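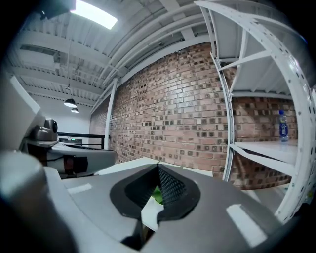 One reviewer of the draft protocol objected that a hand-held gripper cannot be compared fairly with an arm-mounted one, because the person holding the tool corrects for its faults without noticing. The objection is sound, and it shaped the way the trials reported in this section were set up. The hand-held tools were compared only with each other. Results from the arm are given separately in Section 5 and should not be read side by side with the figures below.

4.2 Comparison of cup linings and camera views on the hand-held tool

The purpose of this part of the study was to find out how much the lining of the gripper cup and the placement of the camera matter when small objects are picked up by hand and the recordings are later used to train a controller. Earlier work at Coltholm treated the two questions one at a time. A lining was chosen for its grip, and the camera was then placed wherever the housing left room for it. We suspected that this order of work had hidden a cost. A lining that holds an object deep in the cup may hold it well and still leave the camera with very little to see.

Two linings were tested. The first, referred to below as the Nultley lining, is a textured mesh fitted to the inner walls of the cup. The second, the Travska lining, is a smooth molded sleeve of the same thickness. The housings, the handles and the triggers were the same for both. Linings were swapped between blocks of trials by the same technician, and each newly fitted lining was checked against a gauge before use.

Seven operators took part. All had used a hand-held tool before, but none had used either lining. Each operator completed a practice block, which was recorded but is not part of the results. The main test then ran to 754 trials. A trial began when the operator lifted the tool from its rest and ended when the object had been released over the target tray or had been dropped. Trials in which the operator put the tool down for any other reason were marked as void and repeated at the end of the block.

Three outcomes were scored. The first was whether the object was still in the cup when the tool reached the tray. The second was whether it came free when the trigger was released, with no shaking or tapping. The third was whether the object could be located in the recording by the software at the moment of closure. The last of these is the least familiar and needs some comment.

In most published trials, the camera is treated as a witness. It records what the gripper did, and a person watching the recording decides whether the grasp was good. In the present study the recording is the product. If the object is hidden by the rim or the lining when the cup closes, the trial has little value for training, even when the grasp itself was perfect. We therefore scored visibility on its own and did not fold it into a single mark for success.

The camera on each hand-held tool has a very wide lens. It takes in the cup and the gripper body at close range together with a large part of the room. The wide view has two effects on the data. Straight lines in the room appear strongly bent, and this must be corrected or learned by the controller. In addition, the bright parts of the room, chiefly the lights overhead, may share the picture with the dark inside of the cup. Figure 3 gives a typical case, with the cup opening toward the ceiling.
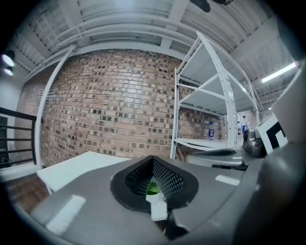
Figure 3. View from the camera on the hand-held gripper. A bright green object is visible inside the black, mesh-lined cup; a tag with a black square marker pattern stands at right.

The range of brightness in such a view proved to be a greater difficulty than we had planned for. With exposure left on automatic, the camera tended to settle on the ceiling lights whenever the cup was turned upward, and the inner walls of the cup became darker as a result. A bright object could still be found under these conditions. A dark or dull one often could not. Before the main test, we collected 200 still images with the exposure fixed at a series of settings and chose the one at which the software found the largest share of objects across both linings. This setting was then used for every trial and every operator.

Fixing the exposure had a price. Objects on the white work surface lost detail near their edges during the approach, and the software placed their centers less steadily than it had under automatic exposure. We accepted this loss. During the approach, the controller has many images to draw on, and an error in one is soon corrected by the next. At closure it has few, and they matter more.

Marker tags were used to recover the position of the tools. Their use was carried over from the Durán procedure, with one change. The original procedure asks that a tag be in full view at all times. With a wide lens, and with the tool turned freely in the hand, this could not be kept up without telling operators how to move, and we did not wish to do so. A tag lying partly outside the view was allowed, provided that a full view of it had been recorded earlier in the same trial. Position between full views was filled in from the motion sensor in the handle.

The linings differed less in grip than we had expected. The Nultley lining held more of the small, light objects through to the tray, and the Travska lining held more of the objects with flat faces. When all objects were taken together, the difference was small enough that we do not offer it as a finding. Operators described the two as feeling different, mostly in how hard the trigger had to be held, but the force readings from the handle do not bear this out.

Release was another matter. The Travska lining let go of nearly everything at once. The Nultley lining was slower to release soft items, and thin paper pieces were the worst among them. A paper piece would stay against the mesh after the trigger had been let go, and the operator would have to tilt the tool to free it. Under the scoring rule this counted as a failed release. Several operators felt the rule was too strict, given that the tilt took very little time. We have kept the rule. A person makes such a tilt without thought, while an arm must be taught to make it, and the need for it should show in the results.

Visibility at closure was scored as poor in 107 trials. These were not spread evenly. Most came from objects that had been pushed deep into the cup before the trigger was pulled, and they occurred with both linings. The regular pattern of the mesh caused a further problem for the software, which at times marked a patch of lining as the edge of an object. The smooth sleeve did not give rise to this error, but it produced bright reflections under the overhead lights that were sometimes taken for an object as well. Retraining the software on images of the empty cup, with each lining in turn, removed most errors of both types. We recommend this step to any group that changes a lining, including groups that replace a worn lining with a new one of the same type.

Some limits should be stated. All trials took place in one room, against the same brick wall and shelving, and the controller may have learned to rely on that background. The operators were few, and they improved as the test went on. Although the order of the linings was varied from one operator to the next, practice cannot be ruled out as a cause of the smaller differences. Lining wear was not measured. The technician's notes mention slight fraying near the rim of one mesh toward the end of the test, and that mesh was kept in service until its block was complete.

On the strength of these results, the Nultley lining was kept for the arm trials in Section 5, where small, light objects make up most of the set. The exposure setting was carried over without change. The paper pieces were kept in the object set as well, and a tilting motion was added to the release routine of the arm. Its effect on cycle time is reported with the other timing results in Section 5.3.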